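Notes for talk: Buying disposables for a small coffee counter
Parsa small business evening, 12/5/22

Slide 1
Thank them for coming out on a Monday. Say who I am. I run the counter at Zarnon and do the ordering for the Sedach kiosk as well. Twenty minutes, questions at the end.

Slide 2
Start with the bill. In September we went through 2,500 hot cups across both sites. The till shows 1,657 hot drinks sold. Pause here and let them do the subtraction.
Where the rest went: double cupping, water cups, staff drinks, cups crushed in the bottom of an opened sleeve. We had no line for any of it.

Slide 3
Double cupping. We stopped doing it by default and bought sleeves from Tronov. Customers can still ask. Very few do.
Mention that thin cups are a false saving if every drink goes out in two.

Slide 4
Plain or printed. Printed cups cost more and the minimum order is larger. We use both. Plain for water and staff, printed for paying customers. Easier to see at close what has been used for what.

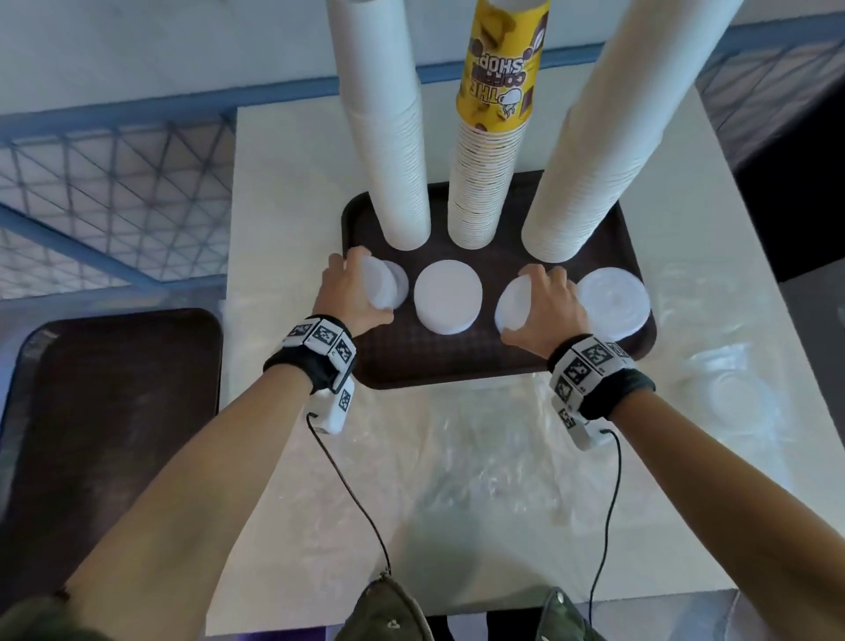 Cups and lids on the tray.

Slide 5
Lids. Check the rim size before changing cup supplier. We once had a full carton of lids that fit nothing we owned. Ask for a sample of 2 sizes and try them with hot water in the cup, tipped over a sink.
Don't let lids run out before cups. Order them together.

Slide 6
Storage. Dry shelf, off the floor, away from the dishwasher. Keep the sleeves closed until needed. Write the delivery date on the carton in marker. Old stock to the front.
Only restock the counter at set times. We do it 4 times a day at Zarnon, less at Sedach.

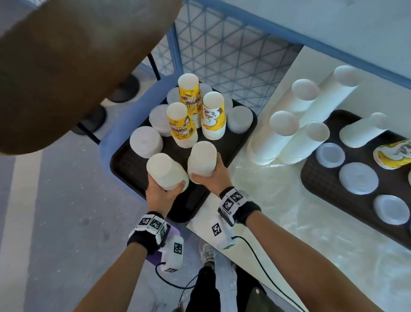
Plain and printed cups in stacks, two plain ones in hand.

Slide 7
Reusables. Discount for bringing your own cup. Keep this short, there is a separate talk on it after the break.

Slide 8
Put up the order sheet. Leave it up during questions. Copies by the door.
If asked about prices, say they change too often to quote and give them the Tronov catalog page.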